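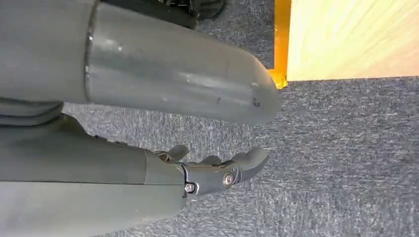 Bonjour à toutes et à tous, je travaille sur l'apprentissage par imitation avec une main articulée et je bute sur la fin de mouvement. On a enregistré 100 démonstrations en téléopération, la politique apprend bien l'approche, et puis dès que les doigts doivent se placer, ça devient n'importe quoi. Mon soupçon, c'est la caméra de poignet : dans beaucoup d'images, le segment gris du bras mange le haut de la vue, les doigts sont repliés juste en dessous, et pour le reste c'est de la moquette grise avec un bout de panneau en bois clair dans le coin. Du gris sur du gris, quoi ! J'ai relu le rapport Vustari, où ils masquent le corps du robot dans les images avant l'entraînement et annoncent un gain net en généralisation. Chez moi, avec le masque, c'est pire — 2 fois plus d'échecs sur la phase finale. Est-ce que quelqu'un a reproduit leur résultat ? Et est-ce que vous masquez tout, ou seulement le bras ?

Merci d'avance, je tourne en rond depuis avril.

Posté par Keskinen, octobre 2019

Anneli Jääskeläinen

Salut ! J'ai eu exactement le même souci et j'y ai laissé pas mal de cheveux. Le masque complet enlève aussi les doigts, or pour la phase finale c'est la seule chose qui renseigne le réseau sur l'écart entre la main et l'objet. Les encodeurs donnent la pose des articulations, d'accord, mais avec un peu de jeu mécanique et un calibrage caméra moyen, on perd vite quelques millimètres, et ça suffit pour rater une prise.

Ce que j'ai fini par faire (et qui marche correctement chez moi) : je masque le segment du bras et je laisse la main entière, doigts et jointure du poignet compris. Pour le masque, je projette le modèle 3D du robot à partir des angles articulaires, puis j'élargis un peu le contour. Attention, les ombres portées des doigts restent dans l'image, et je te conseille de les garder, ça aide à juger la hauteur au-dessus du sol.

Deuxième chose, regarde comment tu remplis la zone masquée. En noir uni, mon réseau s'est mis à lire la forme du trou, donc la pose du bras, et je n'avais rien gagné du tout. J'ai remplacé par des morceaux de texture tirés au hasard à chaque passage et là j'ai enfin vu une différence. Entraîne 5 graines par variante avant de conclure — sur une seule, j'avais déjà « démontré » une chose et son contraire dans la même semaine...

Pour le rapport Vustari, de mémoire leurs tâches sont surtout de la poussée, avec une caméra fixe en plus. Le passage à une main qui saisit n'est pas garanti. Si tu peux ajouter une vue extérieure, même médiocre, essaie ça en premier, ça coûte moins cher qu'un mois de réglages.

Broltatetti

Perso je masque rien, je mets plus de données et basta. 3756 épisodes et le réseau se débrouille avec le bras dans le champ. Avec 100 démos faut pas espérer des miracles.

Carkon

+1 pour la texture aléatoire. Par contre je ne suis pas d'accord avec Broltatetti, tout le monde n'a pas les moyens d'enregistrer autant d'épisodes, et si tout est filmé sur la même moquette tu auras surtout un réseau qui connaît très bien ta moquette. Je commencerais par déplacer le montage, changer ce qu'il y a par terre, faire varier la lumière. Et vérifie la synchro entre les images et les angles articulaires : chez moi le masque arrivait en retard sur le bras pendant les mouvements rapides, j'ai mis un temps fou à le voir. Superpose les deux sur une vidéo au ralenti, ça prend cinq minutes.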